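Comparing Two Finger Sets and Two Controllers on a Two-Arm Sorting Table

Tien-fu Man and Benedek Szekeres
Robotics Project Course, final report
Sunday, December 9, 2018

1. Aim

We wanted to know how much of our failure rate on brick sorting came from the fingers and how much from the controller. The task is simple: two arms face each other across a table, pick up toy bricks and put them in bins. Last year's group reported trouble with bricks lying close together but changed fingers and controller in the same week, so their numbers could not be pulled apart.

2. Setup

All work was done in the shared lab, with the bins at the edges of the table and the bricks between them.
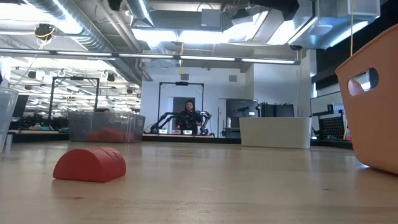 We tested two finger sets, the Endetti (flat pads) and the Valtonen (ribbed pads). Each was run with two controllers, Mesis and Vokcombe. Mesis closes to a set width. Vokcombe closes until motor current passes a limit, then holds. We left the current limit at the value the previous group used, 373 mA, and did not tune it further.

3. Procedure

Bricks were dropped on the table by hand and not straightened. A pick counted as good if the brick ended up in a bin within 8 seconds of the first contact. A brick that bounced off the rim was a miss, even if the grip itself was fine. We argued over this rule and kept it - changing it halfway would have meant throwing out the August runs.

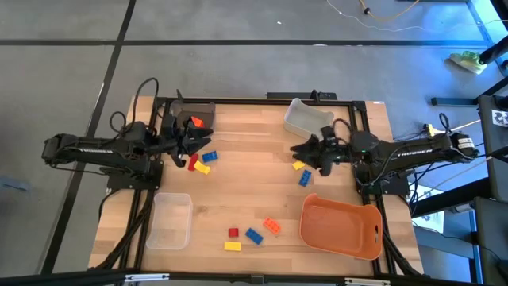

Across all four combinations we logged 1792 attempts, of which 591 were misses. Most misses fell into two groups. Either a finger came down on top of a neighboring brick, or the brick turned in the grip on the way to the bin.

4. Results

The controller mattered more than the fingers. Vokcombe had fewer misses than Mesis with both finger sets. The ribbed pads helped with turning but did worse in clusters, where the thicker tips had no room to get down between bricks.

Mesis with flat pads was the weakest pairing. We have no good explanation for why it got worse late in the day - motor heating is our first guess, but we did not record temperature.

5. Open points

Camera calibration was redone once between the second and third pairing, so those two should be compared with care. The raw logs are in the course folder under both our names.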